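Shopping for the Second Arm

August is budget month, so I've been pricing a twin for our Handura arm. Ita Dunne wants the quote by Saturday and I'm on my 5th spreadsheet — wish me luck!

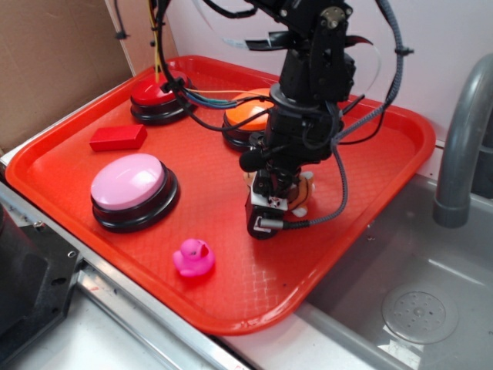

The Grorneck gripper is the easy part at $437, but spare cables never make it into anyone's first draft (mine included).

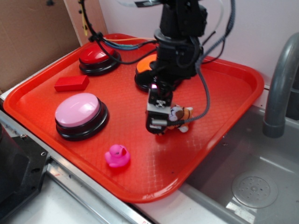
Farouk quoted us 17 days for delivery, and Jirus wants half up front. I'm also putting in a line for props. Push buttons like the red and pink ones on the tray add up fast, though I refuse to haggle over a rubber duck! Mounting hardware goes on next year's list.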